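Six weeks with the Gemar bench arm: fine machine, silly price list

Reviewed by Lorna Cowie

Our workshop at Bremidville had been promised an arm since before I started, and in August the money finally came through. I had the job of spending it. The shortlist was three machines long, and the Gemar won because it was the only one whose quote fitted on a single page. I should have asked what was on the other pages.

What you get for the base price is the arm, a power supply, a controller and a spanner of surprising quality. What you don't get is the gripper, the wrist camera, the mounting plate or the second licence you'll need once your colleague wants a turn. Budget for the lot from the start. Our extras came to about $1,000, and I had set aside 300.

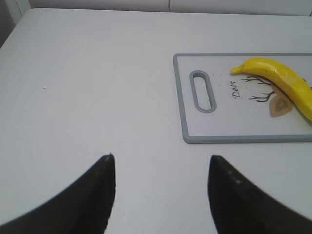

Setup took an afternoon, most of it spent on the licence server. The manual has been translated by somebody with a great love of the word "kindly". Kindly tighten the flange. Kindly do not stand there. Euan Moncrieff did the wiring and has started talking like it.

Once it's going, the arm is very good. It moves smoothly, it's quiet enough to hold a conversation beside, and the teaching mode made sense to people who had never touched one. The gripper is the standard two-finger model, and for light household things I'd stop there. The sales rep will suggest the soft-tip upgrade — $800, plus freight — and he'll be very nice about it.

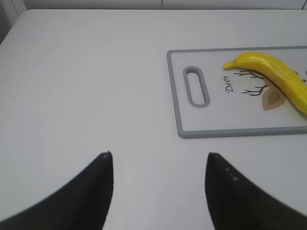
Gripper open, with the banana and cutting board off to the right.

My main grumble is the camera licence, billed yearly. Owning a camera and paying rent on it takes some getting used to. Natália Bastos, who signs our invoices, hasn't got used to it at all, and I've been asked to bring the renewal to her in person.

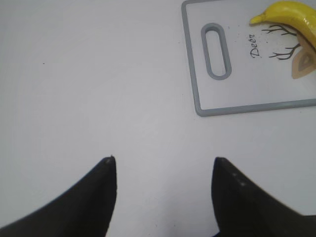
Put something in the budget for props, too. Ours were cheap, and they still took more emails to approve than the arm did. Spare finger pads should go on the first order, as Gemar charges the same freight for a pair of pads as for a crate.

Support is decent if you phone before noon. After that you get a recording, kindly.

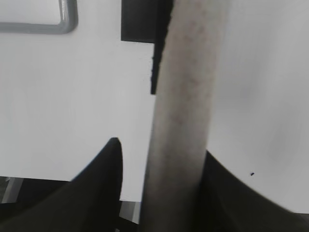
Should a small workshop lease one instead?
Only if you expect to hand it back inside a year. The lease we were quoted left out the gripper as well, and by the third year we'd have paid for the arm and still not owned it.

Four stars for the arm, two for the price list.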